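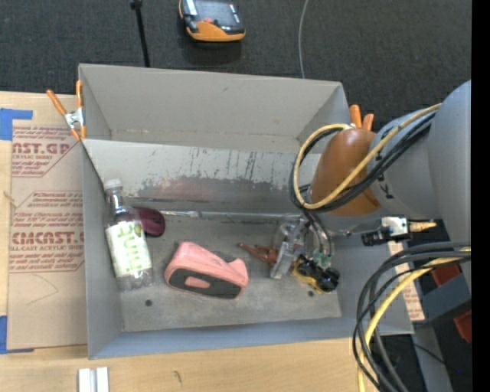

Throw it all in one bin and sort it later, a reader of the first edition wrote to us, and if later never comes, at least you own a bin. The letter went on for three pages, most of them about a garage in Grernia, but its first sentence has stayed with us through every revision of this chapter. It states, more plainly than we managed to, the method by which most of the world stores most of its belongings.

Chapter 4
Mixed Bins

4.1 What ends up together

A plastic bottle, a computer mouse and a small toy vehicle have no business with one another. They are not used in the same room, bought in the same store or cleaned in the same way. Put them on the floor of a gray bin, however, and they become a category. The category is called "stuff," and it is the largest in any building.

In Chapter 3 we dealt with single-purpose containers: the tool rack, the spice shelf, the drawer that holds forks and is proud of it. Such containers sort things for you. An object that does not belong looks wrong the moment it goes in. The mixed bin offers no such help. Everything looks equally wrong in it, so nothing looks wrong enough to remove.

We define a mixed bin as any open container whose contents share a location and nothing else. The definition covers the box by the front door, the bottom drawer of almost every desk, and the back seat of most family cars. It does not cover a toolbox, even a messy one, although owners of messy toolboxes may wish to read the chapter anyway.

4.2 Why bins fill

The mixed bin begins as a short-term measure. Someone needs a clear table in a hurry, and a bin is nearby. Items go in at great speed. They come out one at a time, usually when somebody wants one badly, and the thing wanted is usually at the bottom.

Consider the records kept at Plistus, a small mail-order firm whose office held a single shared bin next to the copier. Staff agreed to log each item as it went in and each item as it came out. Over 90 days the log showed 60 items going in and 21 coming out. The other 39 were still there in July, when the firm moved to a new building and took the bin along, full, in its own labeled box. The label read "Misc."

Three features of a bin affect how fast it fills:

Height of the walls. A tall back wall hides the contents from anyone standing behind it. What people cannot see, they do not sort.

Width of the opening. A wide opening lets you drop things in without looking. It also lets you find them again, though few people seem to use it for that.

Slope. A slanted panel sends small items down to the floor of the bin, where they gather along the low edge. Flat-sided bins spread their contents more evenly and are slower to search.

4.3 Awkward shapes

Sorting would be easier if objects were blocks. Most are not. Consider how the following behave when you reach for them in a hurry.

Bottles roll. A bottle lying on its side also hides whatever has settled against it, and a mouse, being low and rounded, tends to settle. Lift the bottle first.

Forked or pronged items snag. Pick them up by the end without prongs, if you can reach it.

Toy vehicles rarely rest on their wheels once they have been dropped. Tipped over, they give you an axle or a bumper to hold, and either will do.

Anything that might be a stapler should be treated as a stapler until you know better.

The usual advice is to work from the top down. In a shallow bin with only one layer, there is no top, and you should work from the outside in. Take the items with the most space around them first. Each one you remove makes room for your hand beside the next. Students who go straight for the tight cluster in the middle generally end up holding two things and dropping one.

4.4 A note on method

The exercises at the end of this chapter use the Zesix sorting sheet, which is printed in Appendix B. It has four columns: keep here, move, give away, throw out. Earlier printings had a fifth column, marked "not sure." In classroom use that column collected 2,577 entries, more than the other four put together, and we took it out.

Before going on to Section 4.5, choose a mixed bin you have access to. It should belong to you. Sorting other people's bins is covered in Chapter 9, under Disputes.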